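**Koreck** is a control and perception software package for robot arms that carry a camera at the wrist. It was written for tasks done at close range, where the tool is only a short way from the thing it has to touch and a fixed overhead camera would often be blocked by the arm. The package has three main parts: a tracking module named Dai, a motion planner named Hurnen, and a set of command-line tools for recording and replaying runs.

## History

Work on Koreck began at the Nitemham laboratory as a replacement for a set of scripts that moved an arm through fixed positions. The scripts worked as long as nothing in the room was shifted. The first version of the new software could follow a single edge and stop the arm at a set distance from it. Planning was added later, when Hurnen, until then a separate project, was merged into the same code base.

Version 10 dropped support for the old script format. Version 14 moved the tracking module into its own process, so that a crash in perception would no longer take the arm controller down with it. The controller now holds the last safe position and waits for tracking to come back.

## Perception

Dai takes the wrist camera's video and looks for edges and corners that stay consistent from one image to the next. It doesn't need a full model of the room. An operator marks one or more target features at the start of a task, and the module reports where they are relative to the tool.

Much of the code deals with blur. When the wrist turns quickly, edges spread out across many pixels and feature positions become unreliable. Dai gives each feature a confidence score and lowers it as blur increases. If the score falls under a limit, the feature is kept in memory but left out of the position estimate until it can be found again. The limit can be changed in the settings file, although the default is used in most setups.

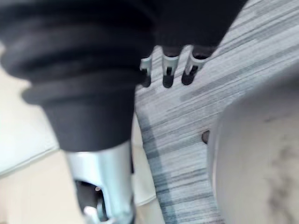
The second common problem is the robot's own body. Parts of the arm and tool can cover a large share of the view, and they move differently from everything behind them. Dai uses a mask to leave these areas out. For rigid parts the mask is drawn once during setup. Flexible parts, such as fabric sleeves, change shape as the joints bend, so their mask is computed from the joint angles and then widened by a safety margin. A margin that is too wide hides useful background, and one that is too narrow lets the tracker lock onto a fold in the cloth.

Shiny metal is handled by a separate filter. Highlights slide along a polished surface as the camera moves, and without the filter they are easily mistaken for real features. Surfaces with long streaks or grain cause a related error: the tracker can measure motion across the streaks well but is much less certain along them. The estimate carries this difference forward to the planner.

## Planning and control

Hurnen receives the position estimate along with its uncertainty and picks a path to the target. It builds a search tree with a limit of 4,000 nodes. If no path is found within that limit, the planner returns the best partial path and asks for a new view.

Near the target, the planner slows the arm and prefers motions that keep the marked features in sight. This sometimes gives a longer route than expected. A user can turn the behavior off, but the controller will then refuse to make contact unless the force limit has also been set by hand.

## Tools

The recorder stores camera images, joint angles and planner decisions on one clock. A recorded run can be played back through a newer version of Dai to see where the two versions disagree. The Nitemham test set holds 2,080 recorded runs and is replayed before each release. Only the perception results are compared, as a changed plan would have produced different images.

## Limitations

Koreck supports one arm and one camera at a time. Clear glass and plain surfaces with no visible pattern are tracked poorly. Hand-eye calibration has to be repeated whenever the camera mount is removed, and the software has no way to detect that this has happened. A check that compares the known outline of the tool with its position in the image is listed for the February release.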